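Workshop notebook - March, after lunch

Spent the morning on the sorting end of the long conveyor, the one with the green belt that Hema Thevar and I moved up against the white wall. I wanted to get the bins settled before the next lot of parts comes over from Foulkes, and it took a good deal longer than I'd told everyone it would (sorry, Liya, I know you were waiting on the bench). 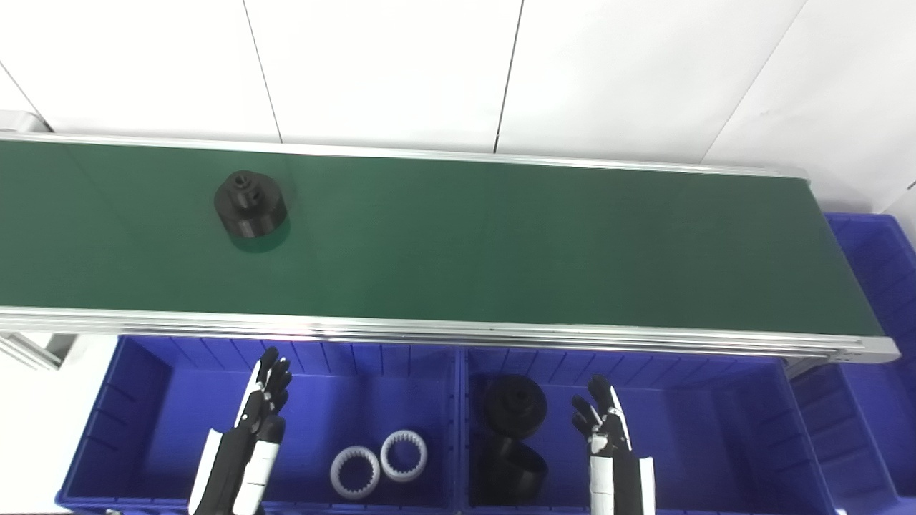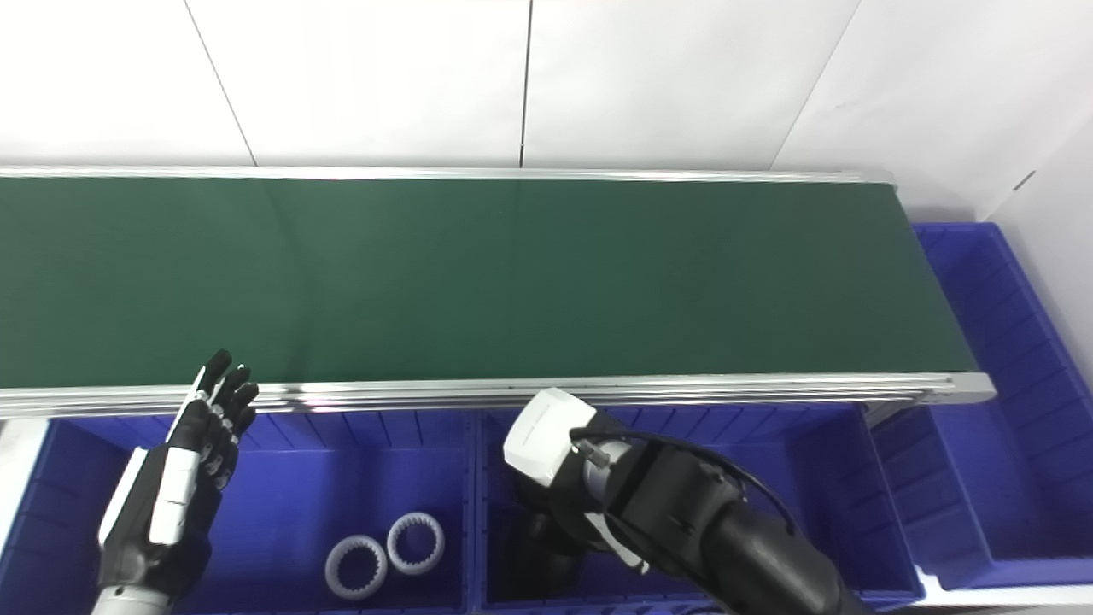 White ring gears live in the left-hand blue bin from now on, lying flat, teeth and all. I know it's tempting to stack them on edge to save a bit of room, but they roll about and then you're fishing for them with your fingertips. The black hubs get the bin beside it. I'd like them kept with the stepped side up if you can manage it, so the little side hole is easy to find when you're checking the bore. I won't grumble if one tips over.

Liya Bogale asked whether we should label the bins by colour, seeing as they're all the same blue. I think she's right, and I've got some tape left over from the Janico job that would do nicely. The grooves in the near rail would take a clip-on label too, if anyone has a favourite kind.

The Foulkes order is 100 rings and 20 hubs, so we'll need to empty the bins more than once. Please wipe the belt down before you start - grit shows up on those white rings something awful, and I spent ages cleaning the last batch.

Still to do: tape, a cloth on a hook at the far end, and ring Foulkes about the two hubs missing from their paperwork.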